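Kommentierungsaufgaben in der Fortbildung: Zwischenstand

8. Oktober 2019

Im Juni hatte ich angekündigt, die Module unserer Fortbildungsreihe zur Quellenarbeit in der Sekundarstufe II umzubauen. Der Umbau ist bis auf Modul 7 abgeschlossen. Ich halte fest, was sich geändert hat und wo ich noch unsicher bin.

Ausgangslage: Die Reihe bestand aus einem Vortragsteil, einem moderierten Gespräch und einer schriftlichen Aufgabe, die auf der Plattform Ulell abgegeben wurde. Die Abgabe war freiwillig. Entsprechend unvollständig war das Material, auf das ich in der Folgesitzung zurückgreifen konnte. Dazu kam, dass die Aufgabenstellung zu offen war. »Kommentieren Sie die Quelle« führt bei Lehrkräften zum selben Ergebnis wie bei Schülern, nämlich zu einer Inhaltsangabe mit Wertung am Schluss.

Die neue Fassung trennt drei Arbeitsschritte. Zuerst wird der Text ohne Angaben zu Verfasser und Datum gelesen und mit Randnotizen versehen, und zwar ausschließlich zu Wortwahl und Satzbau. Danach kommen die Metadaten hinzu, und die Notizen werden überprüft; Streichungen bleiben sichtbar. Im letzten Schritt formulieren die Teilnehmenden eine Frage, die sich aus dem Text allein nicht beantworten lässt. Wenceslao Montecinos hat die Reihenfolge in seinem Kurs umgekehrt, also mit den Metadaten begonnen. Die Notizen wurden dadurch länger, bezogen sich aber überwiegend auf den historischen Kontext und kaum noch auf die Sprache. Ich bleibe vorerst bei meiner Reihenfolge.

Zur Textlänge: Der längste Auszug hat jetzt 445 Wörter. Das ist für eine Sitzung von 90 Minuten die Obergrenze, wenn alle Schritte in Präsenz stattfinden sollen. Kürzere Auszüge sind möglich, allerdings fehlt dann oft die Argumentationskette, an der sich das genaue Lesen überhaupt üben lässt. Bei Briefen ist das weniger kritisch als bei Reden und Denkschriften.

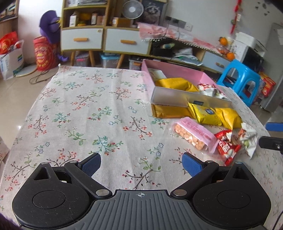
Greifer mit blauen Fingerpads über einer Tischdecke

Die Abgabe läuft weiterhin über Ulell. Den Wechsel zu Brisovham habe ich geprüft und verworfen. Brisovham kann zwar Randnotizen zeilengenau verankern, exportiert sie aber nur als eine zusammenhängende Liste ohne Bezug zur Textstelle. Für die Auswertung ist das unbrauchbar. Ulell verankert absatzweise, der Export enthält aber Absatznummer, Zeitpunkt und Kürzel. Wer selbst exportiert, sollte vorher die Zeichenkodierung auf UTF-8 stellen, sonst gehen die Umlaute verloren. Die Einstellung steht nicht im Exportdialog, sie steht im Kursprofil unter »Sprache«.

Đạt Khổng hat angeregt, die Rückmeldungen zu standardisieren. Wir verwenden jetzt vier Kategorien: Beobachtung am Text belegt, Beobachtung nicht belegt, Deutung belegt, Deutung nicht belegt. Eine Note oder Punktzahl gibt es nicht. Die Kategorien klingen schematisch, und in Grenzfällen sind sie es auch. Ironie etwa lässt sich selten an einem einzelnen Wort belegen. Für solche Stellen habe ich ein Freitextfeld ergänzt, das bisher allerdings vor allem für organisatorische Rückfragen genutzt wird.

Offen ist Modul 7, der Vergleich zweier Übersetzungen. Die Textgrundlage steht, die Nutzungsrechte für die jüngere Übersetzung sind noch nicht geklärt. Der Verlag Skikton hat auf meine erste Anfrage mit einem Formular geantwortet, in dem die Nutzungsart »Lehrerfortbildung« nicht vorgesehen ist. Ich habe »Sonstiges« angekreuzt und eine Erläuterung beigelegt. Sollte die Genehmigung ausbleiben, ersetze ich das Modul durch die Ledesma-Briefe, für die bereits eine eigene Arbeitsübersetzung vorliegt.

Die Arbeitsblätter zu den Modulen 1 bis 6 liegen im Kursbereich, jeweils als PDF und als bearbeitbare Datei. In der PDF-Fassung von Modul 3 ist die Zeilenzählung ab der zweiten Seite um eine Zeile verschoben. Die bearbeitbare Datei ist korrekt, das PDF tausche ich noch aus.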